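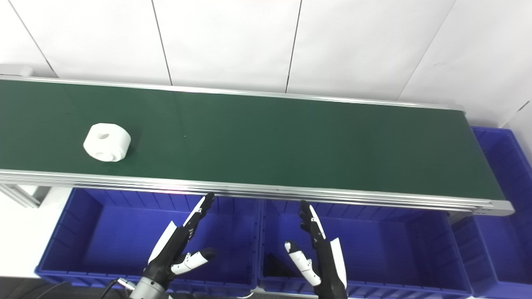 Photo: Nuanchan Paisan / Cestmont

4.2 Cleaning and checking the belt

Do this at the end of each shift and before changing to a different part. The green belt marks easily, so use only the cloths supplied in the Cestmont service kit.

1. Stop the conveyor and switch off at the main isolator. Lock the isolator and keep the key with you.

2. Take all parts off the belt. White cylindrical blocks like the one shown can roll when they lie on their curved side. Lift them off by hand. Do not tip the conveyor to clear it.

3. Wipe the belt along its length with a damp cloth. Use up to 200 ml of Lernari cleaner, diluted as on the bottle.

CAUTION: Do not use solvent or a scraper on the belt surface.

4. Clean the grooves in the near side rail with a soft brush. Wipe both aluminum rails and the rounded end cap.

5. Check the belt edges for fraying. If a frayed section is longer than 6 mm, leave the conveyor locked off and order belt kit 1097.

6. Let the belt dry fully, then remove the lock and run the conveyor empty for one full turn of the belt.

Note: If the belt drifts toward either rail during step 6, stop it and go to section 4.3, Belt tracking.

Spare cloths and brushes can be ordered from the Rillville parts desk.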